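A morning at the Westcombe studio open day

I've wanted to see where the Lennox politics show gets made ever since Coralie Partington started hosting it, so when Westcombe opened its doors in November 2025 I was on the first train. It was so worth it!

Partington met us in the lobby herself, coffee in hand, and took our group straight onto the set. It's tiny. The guests sit much closer together than they look on TV, and she told us that's on purpose (people interrupt less when they can see each other's notes, apparently). Producer Iman Mahrous then went through how an episode is booked. The team invited 3,672 women in local office to take part in this season's survey and got 1,995 replies, and every episode grows out of those answers. Housing came up first, then child care, then how late council meetings run.

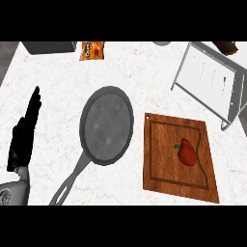
My favorite part was the mock debate. Ehab Lamrani, who edits the show, gave two of us a topic and a clock and let us go at it. Mine was bus fares. I lost, badly, and loved every second.

After lunch Anouk Verschueren talked about running for office at 26, and the questions went on so long that she missed her slot in the edit room tour. She stayed anyway and kept answering people in the hallway.

The next open day is in June. Sign up early, and ask for the morning group if you want to get on the set.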